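Portes ouvertes chez Dosta cet après-midi, l'atelier de reconditionnement et de démontage de matériel informatique. J'y suis resté de 14 h à 18 h, je mets mes notes ici au fur et à mesure. 1/19

Contexte pour ceux qui ne suivent pas : Dosta récupère des PC de bureau en fin de location, remet en service ce qui peut l'être et démonte le reste pour les pièces. Depuis novembre ils travaillent sur une cellule robotisée, projet Roreo. C'était le sujet de la visite. 2/19

Accueil dans le hall de stockage. Des palettes d'unités centrales, un peu d'écrans, des cartons de claviers. Le lot en cours vient d'une administration : 544 tours. Tout passe d'abord par une pesée et un relevé de numéro de série, à la main. 3/19

Ensuite on passe au labo, à l'étage. Pièce ordinaire, des bureaux, des câbles partout. On entre par petits groupes et on reste derrière une ligne au sol. Pas de cage autour du bras, il tourne à vitesse réduite quand il y a du public. 4/19

La démo porte sur une tour couchée sur le flanc, capot déjà retiré. Le capot, c'est un opérateur qui s'en charge avant. Ils ont essayé de le confier au bras et ont laissé tomber pour l'instant, trop de systèmes d'ouverture différents d'un modèle à l'autre. 5/19 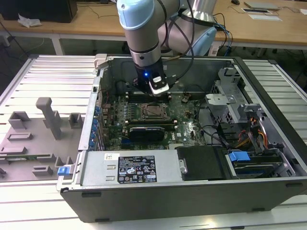 Question posée par quelqu'un du groupe : est-ce que le robot remplace l'opérateur de démontage ? 6/19

Réponse de l'équipe : l'opérateur garde l'ouverture, le tri et tout ce qui est vissé. Le bras est prévu pour les gestes répétitifs sur les modèles déjà connus, et une personne peut surveiller la cellule en préparant les machines suivantes. 7/19

Côté logiciel, le module qui repère les pièces s'appelle Sarmiento. Il travaille modèle par modèle : on lui donne une référence de carte mère, il sait où chercher le socket, les emplacements mémoire, les connecteurs. Pour une carte inconnue, il faut refaire l'apprentissage. 8/19

Cet apprentissage a demandé 1816 images pour la première référence. La deuxième en a demandé moins, je n'ai pas noté le chiffre. 9/19

Ce que j'ai vu tourner : approche au-dessus de la carte, arrêt, petite correction, descente, arrêt, remontée. C'est lent. Un technicien à côté de moi disait qu'il irait plus vite à la main, et l'équipe ne l'a pas contredit. 10/19

La vitesse n'est pas leur priorité cette année. Ils regardent surtout la casse. Une broche de socket pliée et la carte mère part au broyage au lieu de partir à la revente – la différence de prix couvre pas mal de minutes perdues. 11/19

Le plus difficile selon eux : les câbles. Une nappe qui passe au-dessus d'un connecteur change de place à chaque machine. Les composants soudés, eux, ne bougent pas, donc on peut s'en servir comme repères. 12/19

Deuxième difficulté, les reflets. Tout ce qui est métal poli renvoie la lumière du plafond et le module perd le bord des pièces. Ils ont testé plusieurs éclairages et n'ont pas encore choisi. 13/19

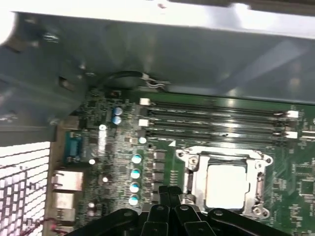 Pour la mémoire, la difficulté est dans les loquets. Il faut les écarter avant de tirer la barrette, et sur certains modèles un seul côté s'ouvre. L'équipe a écrit une séquence par type de loquet, ça marche mieux que la méthode générale du début. 14/19

Quelques chiffres donnés à l'oral, donc à prendre comme tels : 37 machines passées en essai complet le mois dernier, 70 % sans reprise par un opérateur. Les reprises viennent surtout des câbles, voir plus haut. 15/19

Parenthèse atelier : le sol du rez-de-chaussée vient d'être refait avec une résine Sika, ça sentait encore un peu dans le couloir. Ils attendent la fin du chantier pour y descendre la cellule. Pour le moment elle reste à l'étage, et monter les tours par l'escalier n'amuse personne. 16/19

Sur l'argent, réponse prudente. Le bras a été acheté d'occasion, le reste est du temps de développement. Ils ne donnent pas de date de rentabilité. Je préfère ça à un joli graphique. 17/19

Ce qui m'a manqué : voir un cycle entier, de la tour fermée aux bacs de tri. La démo s'arrête à l'intérieur du boîtier et la suite était expliquée au tableau. J'ai demandé s'il y aurait une autre visite, ils parlent du printemps, une fois la cellule installée en bas. 18/19

Côté pratique si vous y allez la prochaine fois : inscription obligatoire, chaussures fermées, et prenez le premier créneau, les groupes sont plus petits et on a le temps de poser ses questions. Parking derrière le bâtiment, entrée par le quai de livraison. 19/19

Ajout, on me le demande en réponse : non, ils ne prennent pas les machines des particuliers, uniquement des lots d'entreprises et de collectivités. Pour un PC isolé, voyez avec votre déchetterie ou une ressourcerie.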